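Zwischenbericht Vorhaben Winov, Arbeitspaket Küche und Verkaufsraum
2026-08-22
Von Subira Lukumay

Der Bericht schließt an den Zwischenbericht vom Frühjahr an und richtet sich an die Förderstelle Trokesow. Behandelt werden die Handhabung von Kochgeschirr und Lebensmitteln auf der Tischanlage, der Transport von Schalen auf dem Kettenfahrzeug sowie die Regalpflege im Versuchsladen Temport. Sprachsteuerung und Nutzerbefragung liegen bei Swai und werden gesondert berichtet.

Stand gegenüber dem Arbeitsplan

Die Tischanlage ist in Betrieb. Der Arm ist mit einer Klemme an der Tischkante befestigt, die im Antrag vorgesehene Bodenplatte entfällt. Das spart Umbauzeit beim Wechsel zwischen den Aufgaben, hat aber eine Nebenwirkung: Nach längeren Läufen mit hoher Beschleunigung wandert der Arm an der Kante, und die Kalibrierung stimmt nicht mehr. Der Versatz liegt meist unter der Breite eines Greiffingers. Bei großen Objekten fällt er nicht auf, beim Ablegen am Topfrand durchaus. Wir kalibrieren inzwischen vor jedem Block neu und ziehen die Klemme nach. Eine dauerhafte Lösung ist mit Faraji Mussa besprochen, aber noch nicht bestellt.

Im Berichtszeitraum wurden 2.547 Versuche protokolliert. Fast 2.000 davon sind auswertbar. Der Rest verteilt sich auf Abbrüche durch die Kraftüberwachung, Läufe mit verrutschter Kalibrierung und Läufe, bei denen die Zeitstempel von Arm und Fahrzeug auseinanderliefen. Letzteres ist seit der Umstellung auf eine gemeinsame Uhr nicht mehr aufgetreten. Die betroffenen Läufe bleiben im Archiv, gehen aber in keine Quote ein.

Aufgabe A: Lebensmittel in den Topf legen

Verwendet werden Spielzeuglebensmittel, unter anderem Karotte, Aubergine, Chilischote und Banane. Die Formen sind unterschiedlich genug, um den Greifer zu fordern, und die Stücke verderben nicht, was bei langen Reihen den Ausschlag gegeben hat. Die Übertragbarkeit auf echte Ware ist damit nicht belegt. Ein Vergleich mit frischem Gemüse ist vorgesehen, siehe unten.

Liegt ein Stück frei auf dem Tisch, gelingt der Griff in der großen Mehrzahl der Fälle beim ersten Anlauf. Das gilt auch für die Karotte, die im Frühjahr noch regelmäßig wegrollte. Geholfen hat eine geänderte Annäherung: Der Greifer setzt jetzt quer zur Längsachse an und schließt langsamer. Bei der Aubergine bleibt die Streuung höher. Die Oberfläche glänzt, und die Tiefenschätzung liefert je nach Beleuchtung Löcher an der Stelle, an der der Griffpunkt liegen soll.

Das Ablegen im Topf ist der schwächere Teil. Edelstahl spiegelt, und die Bildauswertung hält Spiegelungen in der Innenwand gelegentlich für weitere Objekte. In diesen Fällen plant das System einen Griff nach einem Gegenstand, den es nicht gibt, und fährt gegen die Wand. Die Kraftüberwachung fängt das ab, der Lauf ist jedoch verloren. Jawad Mirani hat einen Filter eingebaut, der Funde im Topfinneren gegen die Liste der bereits abgelegten Stücke prüft. Die Fehlfunde sind dadurch deutlich seltener geworden. Ganz verschwunden sind sie nicht, und sobald eine Person zwischendurch etwas in den Topf legt, ist die Liste falsch.

Das Herausnehmen aus dem Topf wurde bisher nur von Hand ferngesteuert ausgeführt. Selbstständig gelingt es, solange ein einzelnes Stück in der Mitte liegt. Liegen mehrere an der Wand aneinander, fehlt dem Greifer der Platz, beide Finger daneben abzusenken. Schmalere Finger wären möglich, würden aber bei der Aubergine Haltekraft kosten.

Aufgabe B: Topf versetzen

Der Stieltopf wird am Griff gefasst. Leer ist das unproblematisch. Mit Inhalt dreht der Topf im Griff, der Schwerpunkt liegt zu weit vom Griffpunkt entfernt. Ein Anheben ohne Drehung gelingt nur, wenn der Greifer dicht am Topfkörper fasst, und dort kollidiert er je nach Stellung mit dem Rand. Wir haben uns vorerst auf Schieben verlegt. Das funktioniert auf der matten Tischplatte zuverlässig und würde auf einem Herd mit Rosten nicht funktionieren. Für den Antrag war Anheben zugesagt. Die Abweichung ist hiermit angezeigt.

Mit Wasser wurde nicht gearbeitet. Brian Okoth hat dafür ein Konzept mit Auffangwanne geschrieben, das auf die Freigabe durch die Elektrik wartet.

Aufgabe C: Schalen auf dem Kettenfahrzeug

Das Fahrzeug trägt zwei Schalen ohne Halterung auf der Oberseite. Bei gleichmäßiger Fahrt bleiben sie stehen. Beim Drehen auf der Stelle rutschen sie, am stärksten leer. Mit Inhalt ist es besser, bis der Inhalt selbst in Bewegung kommt. Eine Matte mit höherer Reibung wurde getestet und hat das Rutschen weitgehend beseitigt, erschwert aber dem Arm das seitliche Heranziehen der Schale. Erick Shemweta bevorzugt flache Mulden in der Deckplatte. Die Zeichnung liegt vor.

Die Übergabe zwischen Arm und Fahrzeug ist der Engpass der gesamten Kette. Das Fahrzeug hält mit einer Abweichung, die der Arm aus eigener Kraft ausgleichen kann, sofern er es nach dem Halt neu einmisst. Das Einmessen dauert länger als der Griff. Verzichtet man darauf, sinkt die Quote so weit, dass sich der Zeitgewinn durch Wiederholungen aufhebt. Hinzu kommen die Kabel auf dem Tisch. Kettenfahrzeuge überfahren sie ohne Mühe, stehen danach aber leicht schief. Eine Führung über Kopf ist für den Herbst eingeplant.

Aufgabe D: Regalpflege in Temport

Im Versuchsladen wurde das Vorziehen von Packungen an die Regalkante erprobt. Kartons mit rechteckigem Querschnitt lassen sich gut handhaben. Beutel nicht. Der Greifer fasst sie, die Lage nach dem Absetzen ist aber nicht vorhersagbar, und ein umgefallener Beutel wird vom System als fehlender Artikel gemeldet. Das Personal hat in der Folge mehrfach nachbestellt, was noch im Regal lag. Die Meldung ist seither als Vermutung gekennzeichnet und löst nichts mehr aus.

Der Zeitvergleich fällt zuungunsten der Maschine aus. Eine eingearbeitete Kraft zieht ein Regalfach im Vorbeigehen vor und kontrolliert dabei das Haltbarkeitsdatum. Unser System braucht für dasselbe Fach ein Vielfaches und liest das Datum nicht. Ein Betrieb nach Ladenschluss würde den Zeitnachteil entschärfen, scheitert derzeit an der Aufsichtspflicht: Solange eine Person danebenstehen muss, ist nichts gewonnen.

Bewertung

Die Frage der Förderstelle, ob Maschinen dieser Preisklasse Hausarbeit und Ladenarbeit schon übernehmen können, beantworten wir für den Berichtszeitraum mit Nein. Einzelschritte sind beherrscht, Ketten aus mehreren Schritten nicht. Die Fehler der Einzelschritte multiplizieren sich, und das System bemerkt einen misslungenen Schritt oft erst beim übernächsten. Fehlererkennung hat daher Vorrang vor weiteren Griffarten. Wir beantragen, die Mittel für den zweiten Greifertyp entsprechend umzuwidmen.

Im Antrag stand außerdem das Abwischen von Arbeitsflächen. Dazu gibt es nichts zu berichten. Die Aufgabe wurde zugunsten von C zurückgestellt, mit Kenntnis von Trokesow.

Mittel und Personal

Der Mittelabruf liegt unter Plan. Ursache ist die nicht beschaffte Bodenplatte und eine verspätet besetzte Stelle in der Bildauswertung. Bei den Verbrauchsmaterialien liegen wir darüber, überwiegend durch Greiferbacken, deren Belag sich an der Topfkante abnutzt. Eine Aufstellung geht mit getrennter Post zu.

Nächste Schritte

Bis Oktober sollen die Deckplatte mit Mulden gefertigt, die Kabel nach oben verlegt und die Vergleichsreihe mit frischem Gemüse begonnen sein. Für die Vergleichsreihe gelten dieselben Startpositionen wie bisher. Offen ist die Entscheidung zu Aufgabe B. Wir schlagen vor, das Anheben aus dem Leistungsumfang zu nehmen oder den Topf gegen ein Modell mit zwei Griffen zu tauschen, und bitten um Rückmeldung vor Beginn der nächsten Versuchsreihe.

Aufbau zu den Aufgaben A bis C:
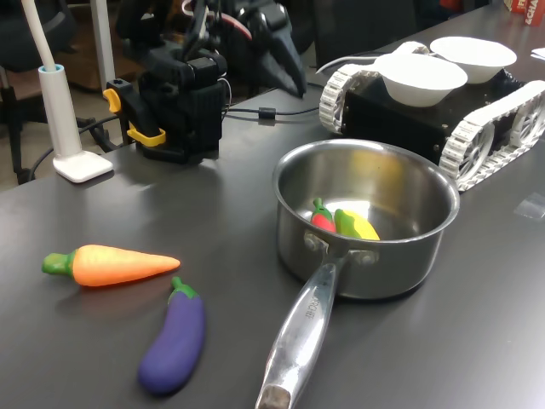
Faraji Mussa
Zum Topf mit zwei Griffen: Dafür braucht ihr zwei Arme, und die sind in den Mitteln nicht enthalten. Ich würde das Anheben lieber streichen und es offen so hinschreiben. Schieben reicht für alles, was in A und C gebraucht wird.

Jawad Mirani
Einverstanden mit dem Vorrang der Fehlererkennung. Bitte aber festhalten, dass der Filter in A die Quote beim Ablegen verbessert und die Erkennung nicht ersetzt. In der Bewertung liest sich das etwas vermischt.

Anonym
Zu Temport: Wird das Haltbarkeitsdatum irgendwann mitgelesen? Ohne das müssen wir jedes Fach sowieso noch einmal anfassen.

Brian Okoth
Das Konzept für Wasser liegt seit dem Frühjahr bei der Elektrik. Wenn die Förderstelle dort nachfragt, geht es vielleicht schneller.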